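Workshop Tips: Keeping Benches and Desks Usable When Part of the Work Is Automated

These notes come from the maintenance and packing floors at Kundar and from the office upstairs, where hand-held grippers came into use after the first arm cell went in. They apply to any small shop that has the same mix of people, fixed machines and portable tools.

Mark the reach before moving anything
Put the arm through its full range at low speed and tape the outline on the floor. Add 400 mm outside it and tape a second line. Carts, stools and trash cans stay beyond the second line. At Kundar the first layout had a label printer between the two lines, and the cell stopped every time somebody went for a roll of labels. Moving the printer took less time than writing up the stops.

Give each bin one position
A person will find the 15 mm fasteners whether the bin is on the left or the right. The arm will not, unless it has been taught both. Screw a low strip to the bench as a stop and push the bin against it. Write the part number on the strip as well as on the bin, so that an empty slot still says what belongs there.

Stop using the bench edge as a shelf
Gloves, cups and box cutters left on the edge are the most common cause of a halted cycle on our floor. A shallow tray under the bench works. A magnetic bar works for cutters only. Hooks were tried and taken down again, as sleeves caught on them.

Finger pads
Wipe with a lint-free cloth and plain water at the start of the shift. Solvent hardens some pad materials; check the data sheet first. Change pads in pairs. A new pad opposite a worn one pulls the part sideways, and the error shows up as a bad insertion two stations later. Our rule is to inspect at 3,000 cycles and replace when the surface pattern has gone smooth at the tip. Keep the old pads for setup work.

Cables
Leave enough slack for the wrist to turn fully, then tie down the rest. Hook-and-loop ties are preferable to zip ties on anything that will be opened again. Route signal cable on the opposite side of the bench from the air line.

What changes in the shift
The packing line used to run with the same people on the same stations all day. With the Brasia feeder in place, lifting has dropped and checking has gone up. Checking is harder on the eyes and on the neck. Three adjustments helped:

Rotate between checking and loading at the midmorning break and again at 2:00 p.m.
Raise the inspection shelf until the part is at chest height for the shortest person on the shift.
Switch off the overhead tube directly behind the inspector, which glares on film-wrapped parts.

Pay grades were a separate discussion. From the floor's side, the useful step was to have restart and pad change written into the job description, with training time on the clock. Before that the same few operators were called over for every stop and lost output on their own stations.

Log the stops on paper
The controller keeps its own record, but it gives a code and no cause. A clipboard at the cell with columns for time, code, what was found and what was done is enough. After 200 entries at our site the top cause was misplaced bins, followed by flattened cartons. Sensor faults were well down the list, although they had been blamed for most of it.

Desks and hand-held grippers

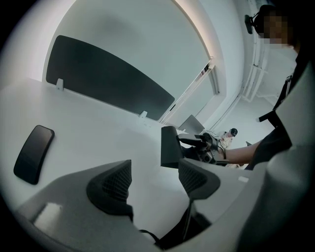

BRANDOSINE, November. Desk work with a hand-held gripper needs less preparation than a fixed cell, but the surface still matters. A white top shows up dark objects well, a black phone being the easy case. White objects on the same top are harder to pick out, and a gray mat is worth trying for those.

Clamp-on dividers stay put if the clamps sit near both ends of the panel. Check them by hand before starting. Leave enough room in front of the panel for the fingers to open fully without touching it. Laptops and bottles go well beyond the working area, lids closed where possible.

Daylight from a side window is good until the sun reaches the desk. After that, lower the blind or turn the desk.

For the operator:

Stand close enough that the elbow stays bent. Long reaches with a gripper in the hand load the shoulder.
Roll sleeves above the wrist.
Set the headgear first, then the chest strap, then pick up the tool.
Stop for five minutes when the grip starts to tighten. A tired hand closes too hard.

Storage
Hang grippers by the body, never by the fingers. The Björklund rail we use has a rubber lip and holds them with the fingers clear of the wall. Charge batteries away from the packing film. Spare pads go in a closed box marked with the tool they fit, and the box goes back on the rail shelf at the end of the shift.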